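Home Journal Issues Authors Submit Contact
Search this journal Enter keywords Go Advanced search

4. Borrowing, keeping and the office pen

4.1 The pen as a migrant

Of all the things kept in shared offices, the pen is the least likely to be where it was left. Sethi and Tillman, in their study of the Lindgate offices, found that staff who would never take a colleague's sandwich would take a colleague's marker before lunch and defend it by teatime. The word "take" was itself disputed. Most of those we spoke to preferred "pick up", as though the pen had been lying at the side of a road.

Our own work followed 70 marked pens, put out in October in the two buildings of the Pruitt site. All carried a small number under the cap. Staff were told that the pens were for general use, and were later asked, in interviews of 14 minutes or less, what pens they had to hand and where these had come from. The answers to the second question were short. "It came with the desk" was popular, even among people who had brought their own desks.

We had expected the cheap ballpoints to wander furthest and the markers to stay near the whiteboards, as Babaei's account of tethered goods would suggest. The markers did no such thing. A whiteboard ledge proved to be a sort of railway platform, a place where pens waited a short while before going somewhere else. Several ended up in coat pockets, and one spent the whole study in a biscuit tin in the Grivberg wing, where it was described to us as "the tin's".

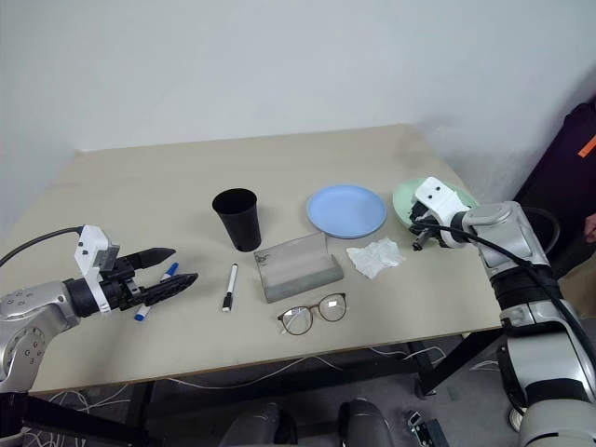
Figure 3. Marker with blue cap, table setting.

Ownership, in our interviews, was a matter of small signs. People spoke of tooth marks, of tape wound round the barrel, and of a certain way of putting a pen down that warned others off. The cap mattered more than we had thought. A marker such as the one in Figure 3, white in the body and blue at the cap, tells a passer-by its colour from across a room, and blue was the colour our staff were least ashamed to pocket. Red was felt to belong to someone with authority. Green was given back, often with visible relief.

4.2 What people said when asked for it back

Asking for a pen's return was thought ruder than keeping it. Over 60 requests were noted in the diaries, and nearly all were dressed up as something else. One diarist, whom we call Begay, asked a neighbour whether he had "finished with the blue", having first talked for some time about the weather. The neighbour handed him a different blue. Both men seem to have regarded the matter as closed.

Montoya reads such swaps as a quiet form of rent. We are less sure. Rent implies a landlord, and the Pruitt staff could not agree that there was one. The stationery cupboard was locked during the second half of the study, on the advice of Drikeo, the firm that ran the building, after which pens moved about more quickly and were spoken of less. We return to the cupboard in Section 5, along with the question of who had the key.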